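3.2 Work surface and parts

Most studies of small joinery say a great deal about the joint and almost nothing about the table it is laid out on. We think the table deserves a paragraph of its own! All layouts in the Skarkstead series were made on a flat, pale gray top with a matte finish. Pine is a light wood, and on a strongly colored or glossy top its edges are either lost in glare or exaggerated by contrast. On a quiet gray one, the grain, the corners and even the soft shadow beside a raised end stay easy to read, and our raters came to like it very much.

The parts themselves are plain and, to our eyes, lovely. Each set pairs a flat strip of unfinished pine with a length of profiled pine that looks like ordinary molding, with a raised, rounded ridge along its middle and flatter bands on both sides. We left the wood bare so that raters could follow the grain from one end of a strip to the other. The T-shaped layout, with the molding crossing over the strip, became the group's favorite early on (Figure 4). It is simple enough to explain in one sentence, yet it raises a surprisingly rich set of questions about angle, overlap and how much of the strip should show past the crossing.
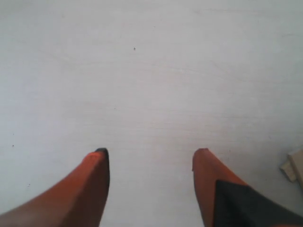
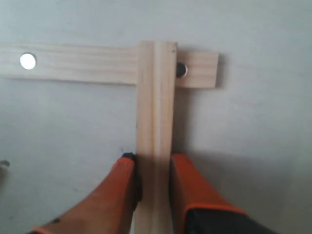 Figure 4. Work surface (first picture) and T-shaped layout of two pine pieces (second picture).

The short end of the strip turned out to be the most rewarding place to look. In Figure 4, second picture, it runs only a little way past the molding, and the whole strip sits at a gentle angle. A tilt this slight is hard to judge along the long side, where the eye has nothing close by to compare it with. Next to the straight edge of the molding it is much easier to catch. Ren and Duan, who rated the layouts separately, both began using the short end as their first check, and neither knew the other was doing so.

The round discs set into the strip helped as well. Raters were asked to note where each disc lay relative to the molding before they scored the angle, and this small habit made their notes far easier to compare. The full series holds 2891 rated layouts, of which 400 were scored a second time in October by Shabnam Mohmand. Disagreements over the T shape came down to nine layouts, all of them with a very short end, and we return to these in Section 4.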